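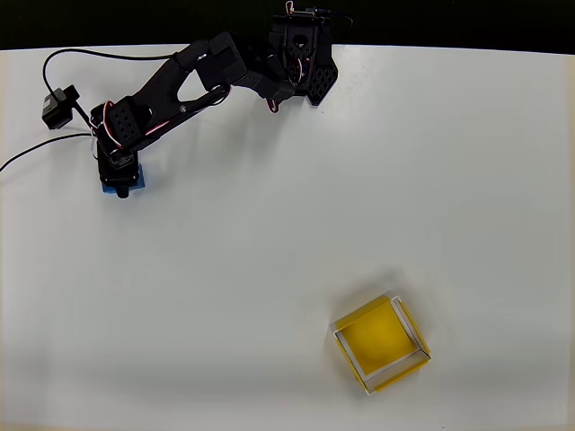
黄色と白の小箱「Brasness」、11月に発売
机の上の小物をしまう四角い箱、Vimtonから

生活用品の企画と販売を行うVimton(本社:Plellham)は、小物用の収納箱「Brasness(ブラスネス)」を11月より発売いたします。面は黄色、縁は白の、四角い小さな箱です。

開発の背景
弊社では昨年、収納についてのアンケートを行い、200を超える家庭から回答をいただきました。その中で142の家庭が、「机の上の小さい物の置き場所に困っている」と答えました。切手、鍵、薬、印鑑、充電用の部品などです。大きい収納箱はすでに持っているが、大きい箱に小さい物を入れると探すのに時間がかかる、という声も多くありました。この声をもとに、机に一つだけ置いても邪魔にならない大きさの箱を考えることになりました。

色について
Brasnessの色は、最初は白一色の予定でした。しかし白い机に白い箱を置きますと、箱がどこにあるか分かりにくいという意見が社内から出ました。そこで面を黄色に変え、縁だけ白を残しました。白い広い机の上でもすぐに目に入り、また縁の白が机の色と合いますので、部屋の雰囲気を大きく変えることはないと考えております。

大きさと使い方
一辺は9センチです。片手で持つことができ、引き出しの中に入れて仕切りの代わりに使うこともできます。同じ箱を横に並べて、家族の一人に一つずつ決めて使う方法もおすすめしております。試作の段階では、鍵と印鑑だけを入れて玄関に置いている社員もおりました。お手入れは、やわらかい布で軽く拭いてください。強い洗剤のご使用はお避けください。

販売について
はじめに、Plellhamの直営店「Chisholm」の店頭で販売を開始します。店内には白い机を用意し、お客様が自分で箱を置いて、色や大きさを確かめることができる場所を作ります。お持ちになった小物を実際に入れてみることもできますので、店員に気軽に声をかけてください。その後、弊社の通信販売でも順番に取り扱いを始める予定です。価格は店頭と通信販売で同じになりますが、通信販売の場合は別に送料をいただきます。

直営店での体験の時間
Chisholmでは発売に合わせて、机の片付けを体験していただく時間を設けます。一回45分、参加は無料です。机の上の物を一度全部出し、毎日使う物とそうでない物に分け、毎日使う小さい物だけをBrasnessに入れるという内容です。ご希望の方は、店頭でお申し込みください。

お問い合わせ
Vimton 広報担当
報道関係の方で、製品の貸し出しや店舗の取材をご希望の場合も、上記の担当までご連絡くださいますようお願いいたします。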